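家用机器人现在到底能不能干家务？厨房和车间都算

分类：智能家居 > 机器人与自动化 > 闲聊讨论
阅读时间 9 分钟

老槐树下乘凉

最近家里在商量要不要等等再请钟点工。我爱人看了几段宣传视频，觉得再过一两年机器就能进厨房了，碗也洗，菜也收，地也拖。我在机加工厂做设备维护，天天跟机械手打交道，觉得没那么快，但也说不出个所以然。想听听各位的看法，只说现在，别说十年以后。

我先说厂里的情况。我们有一条上下料线，机械手是Hofstetter的，给三台车床供料，除了换夹爪和清铁屑，基本不用管。但是同一个车间里，去毛刺、擦油、把混在一起的小件分开装盒，全是人在干。领导问过好几次能不能上机器，集成商来看了两回，报价没下文。

二楼 半亩菜地

先说结论：不能。

扫地机我用过，能扫，但地上的袜子、数据线要人先收。洗碗机能洗，但碗要人放进去，还要人拿出来。这些都叫家电，不叫会干家务。真正烦人的是中间那些零碎动作，拿、放、擦、归位，这部分现在没有一样东西能替你。

三楼 Calis用户01

二楼说得太死了。我在一家做餐饮设备的公司，中央厨房里切配、称重、封盒早就是机器在做。你吃的很多外卖，菜根本没经过人手切。说机器不会干厨房的活，不符合事实。

四楼 半亩菜地 回复 三楼

中央厨房跟家里不是一回事。你们的土豆是分过级、洗过的，一筐一个规格。我从地里拔回来的萝卜带叶子带土，粗的粗细的细，茄子还有弯的。你那台机器换我家的菜试试。

五楼 Calis用户01 回复 四楼

这个我承认，来料不齐确实要人先挑一遍。但这是来料的问题，工业上的办法就是把来料管好。家里也可以买净菜。

六楼 半亩菜地

为了让机器能干活，我先去买净菜，那我要机器干什么。

七楼 双臂不是双手

我说点具体的。我做双臂操作这块，主要是桌面上的抓取和摆放，日常拿真菜练。大家觉得简单的事，比如把萝卜放到盘子里，拆开来是下面这些：找到萝卜，分清哪里是根哪里是叶子，决定夹哪里，夹多紧，抬多高，放到哪个位置，松手以后它会不会滚。

人做这个不用想。机器每一步都可能出错，而且错误会往后传。夹偏一点，抬起来就会转，转了以后放下的姿势就不对。

带叶子的尤其麻烦。叶子是软的，会搭在盘沿上，也会被夹爪带起来。程序里把萝卜当成一个圆柱没问题，叶子没法当成圆柱。

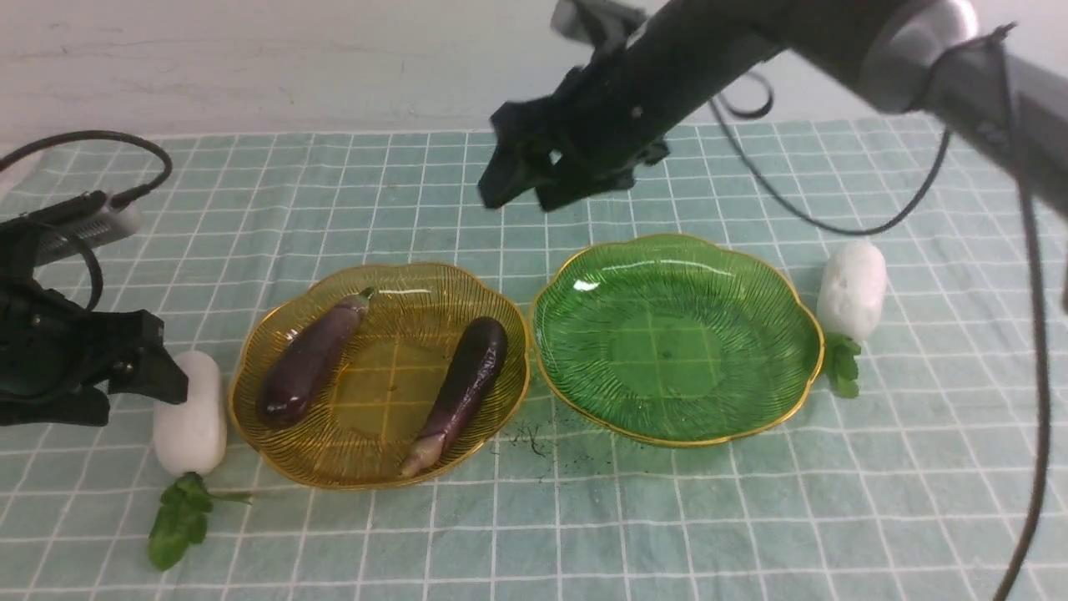 八楼 双臂不是双手（接上，分开说几个难点）

一、玻璃盘。像这种琥珀色和绿色的花边盘子，底是透的，桌布的格子线直接从盘底透上来。深度相机碰到透明的东西经常给不出数，或者给出后面桌面的数。空的那只更难，盘子里有东西的时候，至少还能靠东西的位置推一下。

二、反光。茄子皮亮，盘子也有亮点。灯一换位置，亮点跟着换，模型如果是在一种灯光下训练的，换个灯成功率就掉。

三、两条胳膊互相让。左边去够萝卜的时候，右边不能随便往中间伸，线缆也要算进去。很多失败的原因很无聊，就是线挂到了东西。

四、桌布。硬桌面好办，布会皱，会跟着盘子一起挪。把盘子推一下，布也动了，原来记的位置就全偏了。

五、土。你看桌上那点土渣，人顺手一抹就完了。对机器来说这是另外一个任务，要换工具，要判断哪里脏，擦完还要判断干净没有。

九楼 老槐树下乘凉

谢谢七楼，这个讲得明白。我们厂里分小件也是这个意思，零件上有油，反光，还叠在一起。

那成功率大概能到多少？我们厂里谈设备，低于一个数就不用谈了。

十楼 双臂不是双手

要看怎么算。我们上一轮做了200次，单个动作看着都不错，但要求整套做完、中间不许人碰，失败了23次。这里面还有个前提，就是物品种类提前练过，桌子也是那张桌子。换一张没见过的桌子、没见过的盘子，我不敢报数。

十一楼 夜班看炉子

200次失败23次，放在流水线上是要停线的。我们对上下料的要求，一个班出一次错都要写报告。

不过家里不一样，家里掉一根萝卜，捡起来就行了。所以我不同意拿工厂的标准去卡家用。家里真正不能错的是刀、火和老人小孩，剩下的错几次无所谓，慢一点也无所谓。我上夜班，白天睡觉，它花三个小时把桌子收拾完我都能接受。

十二楼 Calis用户01

同意十一楼。慢不是问题。洗衣机也慢，没人站在旁边等。

十三楼 半亩菜地

我不同意。洗衣机慢，但它洗坏一次衣服的概率很低，而且它关着门。一条机械臂在桌上挥来挥去三个小时，旁边有猫，有小孩，你敢去睡觉？打碎一只玻璃盘子，碎片谁收？它自己会收吗？

十四楼 夜班看炉子

碎玻璃它现在肯定收不了，这个我没话说。可以先换成不锈钢盘。

十五楼 半亩菜地

又是我来迁就它。净菜，不锈钢盘，再来是不是桌布也不能铺。

十六楼 铜壶煮水

路过说一句，我们小区有户人家是Flemum那个上门试用的，我去看过一次。机器底座很大，厨房进不去，只能在餐厅用。演示的是把水果从袋子里拿到果盆里，拿苹果可以，拿葡萄不行，捏了两下旁边的工作人员就按停了。后面的叠毛巾倒是不错，叠得比我整齐，一条要几分钟。

想买的可以先量一下自己家的门和过道。

十七楼 老槐树下乘凉

叠毛巾能成，这个我没想到。我以为软的东西都不行。

十八楼 双臂不是双手

毛巾反而是练得比较多的，形状固定，捏坏了也没事，数据好攒。难的是混着来，一筐里有毛巾有袜子有带扣子的衬衫。厨房同理，只有茄子，或者只有萝卜，都好说，一袋子菜倒出来就是另一回事。

再补充一下，很多视频是人在后面遥控的，不一定会写明。看视频的时候留意几点：有没有剪辑，是几倍速，有没有说明是自主还是遥操作。三样都没写的，我一般不看。

十九楼 齿轮油味儿

我是做集成的，回一下楼主厂里的事。擦油和小件分装，技术上不是做不了，是算不过账。你们一个工位换多少品种？如果一天换几次，每次换型要调夹具、调视觉，调的时间比人干的时间还长。集成商来看两回没下文，多半就是卡在这里，他不好意思直说。

去毛刺可以再问问，品种少的话能做。我们给客户做过Galtov的浮动打磨头，铝件还行，铸铁件毛刺大小不一，最后还是留了一个人补。

二十楼 老槐树下乘凉 回复 十九楼

我们品种多，小批量，一天换几次是常事。那基本明白了。去毛刺我回去统计一下再问，铝件占多数。

二十一楼 Calis用户01

我修正一下前面的说法。固定场地、固定来料，机器现在就能干，而且干得比人好。家里这种，现在能干其中几个动作，连不成一件完整的家务。这样说半亩应该没意见了吧。

二十二楼 半亩菜地

“几个动作”我没意见。“现在就能干”后面要把条件写全，很多人只看前半句就掏钱了。

二十三楼 夜班看炉子

我还是觉得你们要求太高。第一代洗碗机也洗不干净，也有人买。总要有人先用起来。

二十四楼 半亩菜地

你先用，用完来发帖，我一定看。

二十五楼 老槐树下乘凉

今天把帖子给我爱人看了，钟点工照请，七月开始，先一周来三次。扫地机换个新的，会自己洗拖布的那种，有推荐的可以直接发我站内信，预算不高。去毛刺的事等统计出来我另开一帖。

二十六楼 铜壶煮水

扫地机建议看一下基站尺寸，有的放不进柜子下面。别的没什么。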